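Last changed 7/5/18. Replaces the April sheet. If you have the April sheet pinned up in the linen store, please take it down.

# Questions about the gripper fault on the room-tidying units

These are the questions we have had from site staff at Flatosberg and Stallstead since the two-armed units were stopped. Answers are by Sointu Nurmi unless it says otherwise. Where we don't know something yet, the answer says so.

## What went wrong?

On unit 2 at Flatosberg, the right gripper closed without being told to while the arm was over a waste bin. It closed on the rim of the bin and kept squeezing. The arm then tried to carry on with its next move, lifted the bin off the carpet and dropped it. A member of the housekeeping staff was in the doorway at the time. She was not touched and was not hurt.

The unit did not stop by itself. She pressed the red button on the wall box and the arms went still.

## Why did the gripper close?

The cable that feeds the gripper runs along the outside of the arm and loops over the wrist. When the wrist turns far enough one way, the loop pulls tight at the plug. On unit 2 the plug had worked partly out. The gripper lost its signal for a moment, restarted, and did what it does on every restart, namely close fully to find its zero position.

So there are two faults. The plug came loose, and the restart routine should never run while the arm is in the middle of a job.

## Was the unit not supposed to detect this?

Yes. The controller logs a lost signal as code 714 and should hold both arms. Unit 2 logged 714 correctly. The hold was not applied, as the software treated a gap that short as a glitch and cleared it. We have gone back through the log and found that 714 had been raised and cleared 298 times before the incident. Those entries were there for anyone to read and we were not reading them. They are now sent to the engineering desk every morning.

## Does it only happen at bins?

No, but bins are where it is most likely. To reach down into a low bin the arms come in from opposite sides with the wrists well bent, and that is the position that pulls hardest on the cable loop. Picking things up from an open floor is easier on the cable. Making a bed hardly bends the wrists at all, though the arms travel further.

The sorting job, where litter is lifted out and separated, is the worst case. The grippers stay low over the bin for a long time and make a lot of small turns.

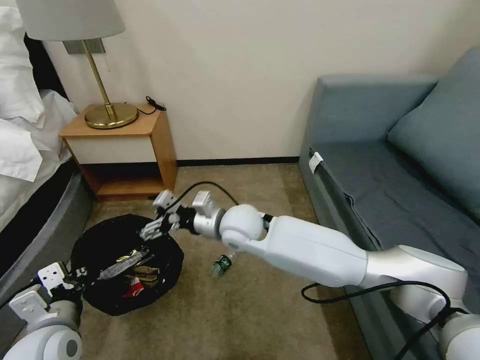
Sorting is therefore switched off on every unit until the new cable clips are fitted and tested. Emptying by lifting out the whole bag is also switched off. Staff should empty bins by hand as they did before the units came.

## Which units are affected?

All units with the outside cable, so every unit at both sites. The demonstration unit in the Gautam workshop has the same cable but is only run by engineers with the door shut.

Units with controller software 3703 or later do not clear short signal gaps. They stop both arms and wait for a person. That deals with the second half of the problem, but the plug can still come loose, so a unit on 3703 is not cleared for guest floors until it has the clips as well.

## How do I tell which software a unit has?

Wake the screen on the base and press the cog. The number is on the bottom line. If the screen is blank, leave the unit switched off and report it. Don't power it up just to look.

## Can I use a unit for anything at the moment?

Not on guest floors. At Stallstead, one unit may be run in the training room by someone who has done the supervisor course, with:

- both arms in view the whole time
- the wall box within reach
- no one closer than the tape line
- the sorting job left off

Flatosberg should not run any unit for now.

## What should I do if a gripper closes on something and won't let go?

1. Press the red button. Do this first even if the arm looks still.
2. Keep your hands away from the fingers. They can hold their grip after the button is pressed.
3. Put the room out of use and call the engineering desk.
4. Leave whatever is in the gripper where it is.

Please don't pull the object free. The fingers are sprung and will snap together once it comes out. If a person's hand or clothing is caught, use the yellow release lever on the side of the gripper. Pull it towards the elbow. It is stiff, and you should pull harder than feels right.

## How strong is the grip?

Strong enough to bruise a finger badly, and to break one if it is caught at the tips. It will also burst a plastic bottle. We have been asked for a figure in newtons. The workshop measured one unit and the result did not match the supplier's sheet, so we would like to repeat the test before giving a number out.

## Is it safe to clean around a unit that is switched off?

Yes, if it is off at the base switch and the plug is out of the wall. A unit that is only paused is not off. The lights on the base look nearly the same in both states, and several people have complained about this, quite fairly. The supplier has been told.

Don't tuck, tape or tie the loose cable on the arm, even if it looks untidy. It needs its slack. One unit at Stallstead had the cable taped flat along the forearm, and that made the pull on the plug worse. The tape has been removed and the plug replaced.

## What is being changed?

Prollitz is making a clip that holds the plug in its socket and a guide that keeps the loop from catching. We have had the first set on the workshop unit. The clip is good. The guide rubbed against the wrist housing and has gone back to be made slightly narrower.

The restart routine is being changed so that a gripper opens slowly on restart and only looks for its zero position once the arm is parked. This will come as a separate update after 3703. We have not tested it and there is no date for it.

## Will the guests' belongings be covered if something was damaged?

Nothing belonging to a guest was damaged in the Flatosberg incident. If you think a unit has damaged something, fill in the ordinary damage form and write the unit number in the notes box. Front desk handles it in the usual way.

## Do I need to report small things, such as a twitch or a dropped wrapper?

A dropped wrapper, no. A twitch, yes, every time. Looking back, two people at Flatosberg had seen the right gripper jump before the incident and took it to be normal. We need the unit number, the room, the time, and which arm it was. Left and right are taken from behind the unit, looking the way it faces.

## Will I be in trouble for pressing the red button when nothing was wrong?

No. The unit has to be restarted by a supervisor afterwards and that takes a few minutes. Press it.

## Who do I ask if my question isn't here?

Ring the engineering desk and ask for Sointu Nurmi, or leave a note in the blue folder at your site. New questions are added to this page when the folder is collected.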